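Re: [tawhiri-data] table scenes, object pool and episode counts

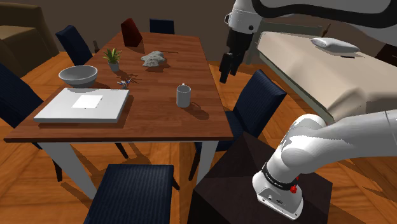

Page last changed: Sep 15, 2023

From: Gun-woo Yeon
To: tawhiri-data list

Seung-woo Jang wrote:

> I pulled the first batch from Kiltance and tried to train on it.
> Of 4000 episodes, 3199 load. The rest fail the length check.
> Two questions before I go further:
> 1. Are the failed ones bad demos, or is the check too strict?
> 2. Does the dining scene stay at seven items on the table, or do
> you plan to vary the number? My grasp labels assume a fixed list.

On 1: the check is too strict. It drops anything under 500 steps, and a short reach to the mug can finish well before that. I lowered the limit in the Metley config and left the upper limit alone. Please rerun the loader before you delete anything. If an episode still fails, send me the seed and I will replay it.

On 2: seven for this release. The render at the top is from the set you have: tray with the white square on it, bowl, potted plant, the tiny blue and purple thing (figurine or flowers), dark red wedge, gray lump, mug. Don't key the labels on list order. Use the object ID, which stays the same when the poses are shuffled.

Some notes on the scene itself:

The chairs are collision bodies. The one on the right is close to the arm's pedestal and the planner has to go over its backrest. Demos that clip it are marked contact=1 and should stay out of the training split, but keep them for the failure classifier.

The wedge has no class name yet. It is listed as "block" in one file and "book" in another. I would go with "block" - the grasp is the same either way.

Shadows are on. Light direction is fixed per batch, so don't hold out lighting as a test condition with this one. The next batch will draw it at random.

I have queued another 1000 episodes on Govov with the gripper start pose varied. The start pose between the table and the bed is too common in the current set, and the policy seems to learn the first few steps by rote.

Loader patch is in the usual branch. The step limit is now a flag, default off.

Gun-woo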